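招人叠衣服，长期，Wednesday之外的日子都可以商量

Kotby 衣物整理间现招叠衣工 3 名。工作内容如标题所示：把衣服叠好。来面试的人常问“还有呢”，没有了，就是叠衣服，只是叠得比您在家叠的要认真一些。

活儿在桌上干。桌布印着橙花和灰叶子，配色是 Prultov 那边定的，我们没有发言权。衣服从筐里拿出来，铺开，抹平，叠，再拿下一件。
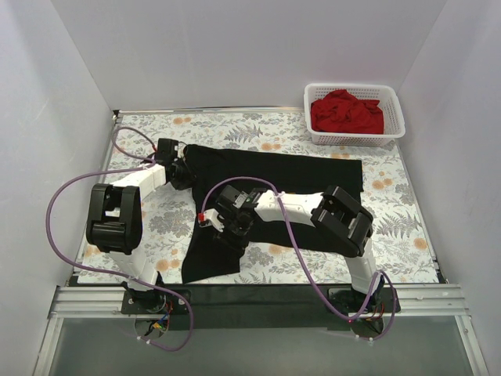

深色衣服请多留神。黑布上褶子不显眼，叠完翻过来才发现袖子拧了半圈，这种返工最伤感情。我们的规矩是先找长边，把长边理直，再管别的部分。衣服有自己的主意，您得比它更有主意。

应聘条件：
手干净，指甲不勾丝。
能站，也能坐，不能躺。
分得清正反面，分得清领口和下摆。
不必有经验。有经验的请先忘掉一半，尤其是在服装店学的那种用纸板的叠法。

每班 5 小时，上午九点开始。试工一次，付钱，叠得难看也付。月底按件另有补贴，单件算法写在合同附页，字很小，请自备眼镜。

提起来抖一抖再铺，是我们唯一坚持的手法。别抖太狠，隔壁 Lungu 的人已经来抗议过线头了。
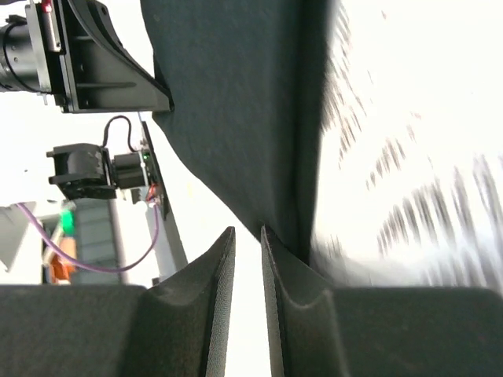 Arley：去年十二月我在这儿干过，说句公道话，T恤两天就上手，难的是那种又大又软的料子，一提就往下溜，叠到第三折前两折已经散了。补贴倒是按时发的，茶不行。

茶已经换过。大件软料现在允许分两次折，中间可以停下来叹气，不扣时间。

也有人问叠好的标准是什么。边对边，角对角，拿起来不散，放下去不鼓。差一指宽以内算过，超过一指宽，请重来，我们会假装没看见第一次。
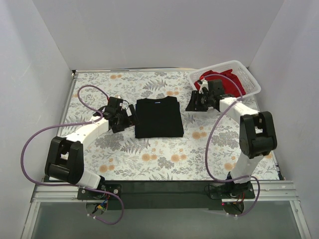
最后修改：十二月，下午 3 点

新增说明：叠好的衣服先留在桌上，等看过再收，不要急着往筐里塞。筐里那团和桌上那件之间的差别，就是您的工资。

报名请发邮件，写清哪几天能来、左撇子还是右撇子（都要，只为排座位）。不收照片，不收求职信，更不收您叠好的衣服。邮件标题写“叠衣 1327”，漏写编号的会被归进窗帘组，那边的活重得多。

联系：Kotby 衣物整理间招工信箱　|　© Kotby　|　返回顶部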